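Simulation course, queue assignment: how long must the program run?

petura_v
Posts: 14
Hello all. I take the evening programming course and we have an assignment due on Wednesday. The program must simulate a small post office with 2 clerks and one waiting line. Customers arrive at random times, each one is served, and at the end we print the average waiting time. My program works, but the average is different at every run. With 1000 customers I get one time 4.1 minutes and another time 5.3. Is this a bug, or is it normal? The sheet says only "run until the result is stable" and I don't know what is stable.

Halvorsen
Posts: 873
Normal. You are drawing random numbers, so you get random averages. Set the seed to a fixed value and the result will be the same every time.

petura_v
Thank you. I tried this and yes, it is the same now. But then I change the seed from 1 to 2 and it is again different. So I think I only hid the problem.

trivholm
Posts: 206
I don't agree with Halvorsen here. A fixed seed is good for finding bugs, but it does not make the answer more correct. You should make many runs with different seeds and take the average of the averages. Then you can also give an interval. How busy are your clerks? If they work 90 percent of the time, the waiting time jumps very much.

Halvorsen
I did not say it makes it more correct. I said it would be the same. A teacher who has to grade it wants to see the same number as in the report.

plasley
Posts: 58
Both of you are right, but please look first at the start of the run. The post office is empty when the program begins, so the first customers wait almost nothing and they pull the average down. In our course we threw away the first part of each run.

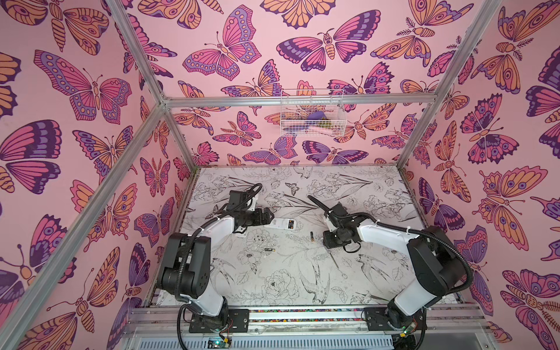
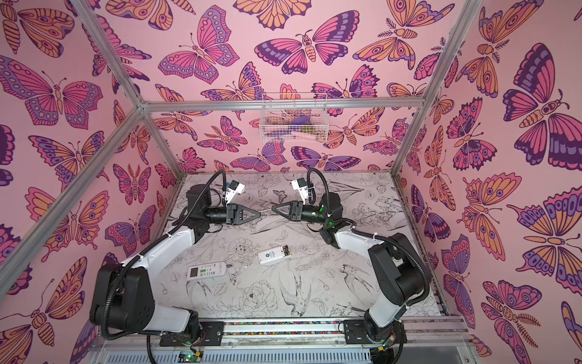 How much to throw away depends on the load. Plot the waiting time against the customer number and look where the line stops climbing. In my case I ran 2000 customers and dropped the first half, which was maybe too careful.

petura_v
The clerks are busy 90 percent, yes. I did the plot and it climbs slowly for a long time. Must I drop the same number in every run?

plasley
Yes, choose one number and keep it for all runs. If you choose it again for each run by looking at the result, you are cheating a little, even when you don't want to.

trivholm
I would not drop anything. The assignment is a post office, and a real post office is also empty when it opens in the morning. Read the sheet again. Does it ask for one day or for the long run?

petura_v
It says "long-run average waiting time".

trivholm
Then plasley is right and I take it back.

petura_v
I have now 20 runs, 2000 customers in each, first 1000 dropped, and the seeds written in a table in the report. The averages still move, but I can give the interval. Does somebody know if the interval should be in minutes or in percent of the average?

Halvorsen
Minutes. And write next to the table which random generator you used.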